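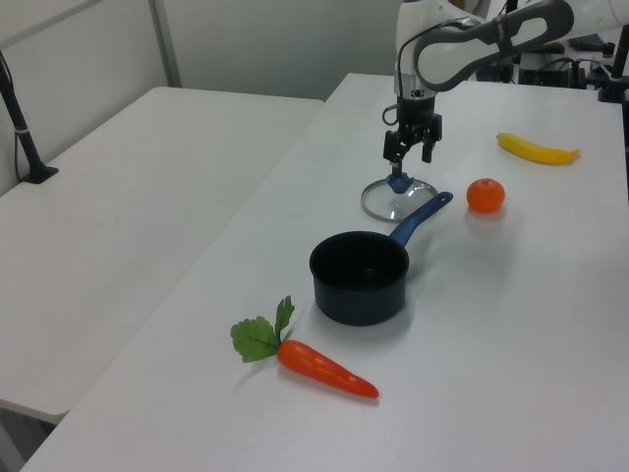

1 min read

So I've gone and got myself hooked on soup. Proper soup, the kind that sits on the hob all afternoon and steams up the kitchen window so you can't see next door's cat. It started in March when my friend Irja Kettunen came to stay and made her gran's pea soup, and I had three bowls and then a lie down.

Her method is very relaxed. 500 grams of dried peas, soaked overnight, an onion, a ham hock if you've got one (I got mine from the butcher in Parnden, who also gave me a lecture on mustard), and then you just leave it alone. I'm terrible at leaving it alone! I lift the lid, I stir, I put in more pepper, I lift the lid again. Irja says this is why mine takes an hour longer than hers.

I've since tried leek and potato, a tomato one that came out far too sharp, and a beetroot thing that turned my best tea towel pink. The leek was lovely with 100 ml of cream stirred in at the end and a heel of toasted rye.

Next on my list is fish soup, with dill, if I can find any dill that hasn't gone floppy by teatime. If you've got a good one, pop it in the comments, please!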